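Notebook, Monday, Granow kitchen bench

Picked up the Rileck trial again at 9:30. Tsegereda Negussie wants a yes or no from me on the breakfast package before the quote runs out in March. Drasico is asking 1,692 for the year, covering the toast and plate routines, remote support and 2 sets of finger pads. Saengthong's quote is lower but has no support after the first month, so I am leaving it out of this entry.

What the package claims: opens a hinged press, takes out the bread, puts it on a plate, closes the press. Up to 50 demonstrations from us to tune it to our own appliance. I gave it 20 on Friday and want to know if that is enough before I sit through the rest.

Settings this morning:
Speed at the vendor default.
Grip force one step below default, bread only.
Wrist view and side view both recording.
Appliance unplugged at the wall. No heating during arm work until the guard question is settled with Drasico.

Press, bread and plate, wrist view first, then side view:

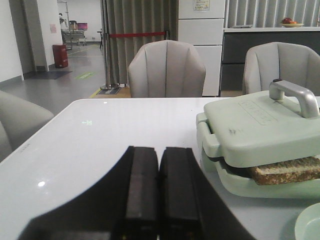
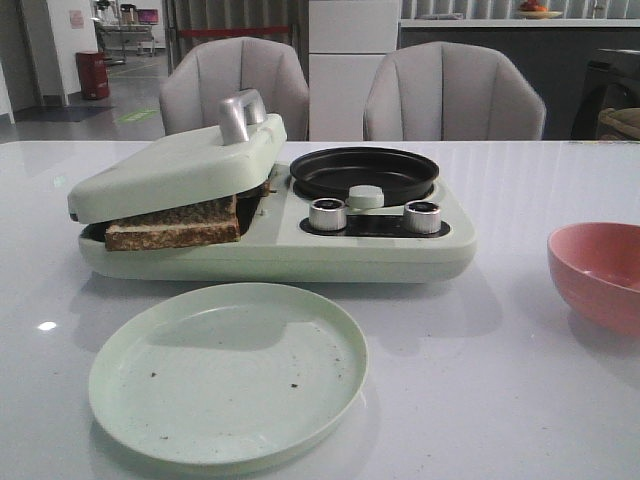
Main thing I keep coming back to is the lid. The manual treats it as open or closed and has no entry for a lid resting on a slice. Their setup sheet says to start every run with the lid closed on an empty press, which is no use to us. Breakfast doesn't start that way. Sent a note to their support line at 10:15 asking if a part-open lid can be added as a start state, and if that costs extra.

Second thing is the order of moves. The routine goes for the handle first, then the bread. For a slice that overhangs the base I would like the option to take the bread by the crust and leave the handle alone. The menu lets you reorder steps but then drops the force setting back to default without saying so. I only caught it by scrolling back through the log. Write this on the bench card.

Finger pads: flat ones on for now. The soft pads are in the drawer with the hex keys. Want to try them on bread before comparing anything else - the flat ones are fine for the handle, less sure about a thin slice.

Software notes. Replay works and the two views stay in step. Naming runs is clumsy, you get one short field and no way to edit it afterward. Export took longer than the manual says but the files opened. The stop button in the tablet app is on the second page, and I asked them to move it to the first. The hardware stop is separate and stays within reach either way.

Not decided yet. Leaning toward a month-to-month deal if Drasico will do one. Tsegereda to ask about price, I will do the remaining demonstrations with the lid part open and keep them in their own folder.

Still to do: wipe the table, order bread, find the second tablet charger.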